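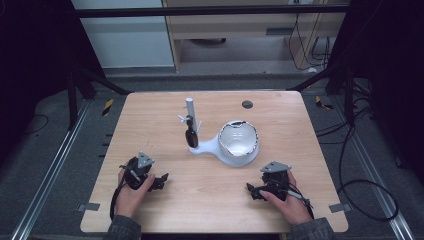
White stand on the light wood table, black oval hanging from the little clamp.

17 Apr 2022, glaze notes, Zodstead workshop

Well, I finally sat down with the Girnley clay this morning, after promising myself I would for weeks, and I'm glad I did because the kiln log was getting ahead of my memory. The last firing went up to 2000 on the old controller (Fahrenheit, please remember, all you Celsius people!) and sat there for 40 minutes before I let it drop. The tiles nearest the door came out a soft buttery gray I'd love to get again. The ones at the back are darker and a bit pitted, and I think I packed that shelf too tightly, as I always do when I'm feeling hopeful.

I mixed the Dikier white a little thinner this time. It brushes on like cream and forgives a shaky hand, but it pulls away from sharp corners, so round them over with a damp sponge before bisque. Two coats on the flat tiles, three on anything with a lip. I tried four on one poor tile and it crawled all over the place.

Weighed out what's left of the feldspar: 543 grams. Enough for one small batch, so if you're about to start a big one, please talk to me first, or leave a note on the Alvarado bin. The sieve is clean and drying on the rack. The lid of the slip bucket still doesn't seal, and I've put a plate on it for now.

Next firing I want to try a slower climb through the middle and leave the back shelf half empty, hard as that is. If the gray holds, I'd like to have a full set of test tiles glued up and labeled by July. Still need: new cones, wax, a decent pencil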